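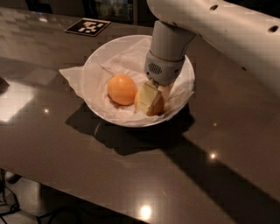 *The gripper with its fingers on the cheese wedge, bowl lined with a napkin.*

**Flanon gripper kit, review after six weeks of use**

I bought the Flanon gripper in December from the Welell web shop, for the arm we are building in the shared workshop in Gretesthorpe. I paid 212 euros with shipping. English is my second language, so please excuse me if some words are not the right ones.

**Mounting.** The kit comes with an adapter plate and 12 screws. Two of the holes on my plate did not line up well with the wrist of our arm, and I had to open them a little with a round file. After this the gripper sat straight. The manual has 38 pages, but the wiring is explained on only one of them, and the drawing there is very small. I recommend to read that page before you close the housing. I did it after.

**Soft objects.** We practice with food in a bowl, on the glossy brown table, with a printed marker lying behind the bowl for the position. Cheese is a good test. The rind is hard and the cut sides are soft, so the fingers meet two different materials in one grip. With the factory setting the force was too strong and left deep marks. At level 6 it holds a wedge well and the marks are small. Round and shiny things are more difficult. They like to roll away to the side when one finger touches first.

A paper napkin in the bowl helps against sliding, but sometimes the fingers take a fold of the paper together with the food. I have not found a setting for this.

**Compared with the Brouwer.** Before, we had the Brouwer gripper, an older model. It closes faster and it is louder. Its fingers were too thick to go between two objects lying close together. The Flanon does this better, although I must still lower it slowly.

**What I don't like.** The cable is short, and I needed an extension to reach the controller. The software forgets the force level when the power is off, so I enter it again every time. Spare fingers are sold only in pairs.

I give four stars of five. For metal parts I would keep the Brouwer.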